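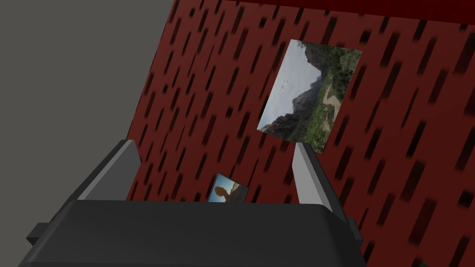
Reading time: 5 min

The wide gripper had been on trial since Thursday and she still did not trust it.

She had 600 runs to get through before the comparison could go to Suvside, 100 for each pairing of gripper and controller. The numbers went into a sheet with a column for grip, a column for release and a column for remarks. The remarks column was supposed to be optional. By the second evening it was the only one she read.

Run 212: slipped. Run 213: held. Run 214: held, but why so slow.

The test room lived on a server in another building. It had red walls and a counter with a lamp on it, and a picture of mountains that had come with the furniture pack. She had been looking at that picture for the better part of a month. A path went down through the green part of it. In the first week she had decided it was a path. In the second week she thought it might be a river with no water in it, and she went back and forth on this while the jobs loaded.

The Gyamfi controller was the older of the two. It planned the whole reach before it moved, and then it moved, and if the plan was bad it carried the bad plan through to the end. The Vavine controller planned a little, moved a little and planned again. On paper the Vavine was better. In the sheet it was better too, by a margin that got smaller every evening.

"It dithers," she told her brother on the phone.

"What does?"

"The new one. It gets right up to the cup and then it thinks about it."

"I do that," he said.

She ran the next ten with the sound off, though there was no sound to begin with.

The trouble was the wrist camera. She could watch a run from the head or from the wrist, and the two views did not feel like the same job. From the head everything was far off and tipped over, two arms going out in front of you toward the counter as if they were your own and you had been hit on the ear. From the wrist there was mostly gripper. A pair of fingers, a piece of wall, whatever happened to be between them. She had scored the first 100 from the head view and the second 100 from the wrist, and at eleven at night she understood that she could not compare them.

She wrote to Suvside and said so. The answer came back before she had closed the window. Do what you think is right, but the date stands.

So she started again at run one, with both views open side by side, and this time she made a rule. A cup was held if she would have let go of it herself. It was a poor rule and she knew it. The old form had a better one, with a threshold in it and a number of seconds, and it had scored as a success a run where the cup hung from one finger by the rim.
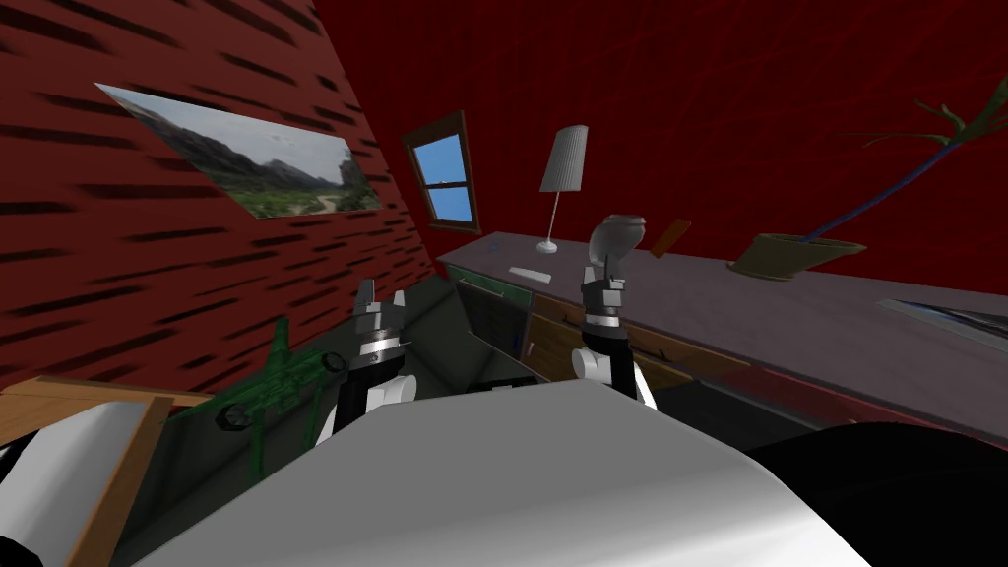
Page last changed: October

By run 1406 of the full log, counting the ones she had thrown out, she had stopped naming the results and started describing them. Held, clean. Held, but tilted. Held the way a person holds a cup they have been handed while talking to somebody else. She deleted that last one and then put it back.

The lamp was what she worried about. It stood near the end of the counter, thin stem, tall shade, and the right arm had to go up past it. The Gyamfi controller went by as if the lamp was not there. Two times it had been correct about this by less than a finger's width. The Vavine controller knew about the lamp. It knew about it so well that on some runs it would come up to counter height with the cup, stop, back off, and come up again. Four tries, five. Then the clock ran out and the sheet said FAIL, in red, and the cup was still in the gripper, perfectly safe.

She put the question to Suvside in one line. Is that a fail?

They wrote back that the cup was not on the counter.

Her father had been like that with ladders, the last few years. He would stand at the bottom with one hand on the rail, then go in and have coffee, then come out and stand there again. The gutters did not get cleaned. He did not fall, either. She had been short with him about it, and she had hired a man from Brellisen to come and do the gutters, and her father had watched the man from the kitchen the whole time without speaking.

She opened the Vavine settings. There was one value in there for how much room to leave around an object, and she had not touched it because the comparison was meant to be done with the settings as delivered. She looked at it for a while. Then she made a copy of the whole test, named the copy "lamp" and changed the value by a little.

The first run failed. The second run brought the cup up, slowed down beside the lamp and went on past. It set the cup on the counter next to the white card and opened its fingers. She played it again from the wrist, and then from the head.

She ran the copy until two in the morning. None of it could go in the report. The report would say what the sheet said, and the sheet said that the two controllers were close, that the wide gripper was slow and that she recommended further trials.

In the remarks for run 2497, the last one, she wrote that the path in the picture was a path. Then she sent the file – all of it, with the remarks left in – and went to call her father, and saw the time, and put the phone back down on the table.

She called him at eight. He was already up. He said the gutters were fine.

Contact | Copyright, all rights reserved by the author | Back to top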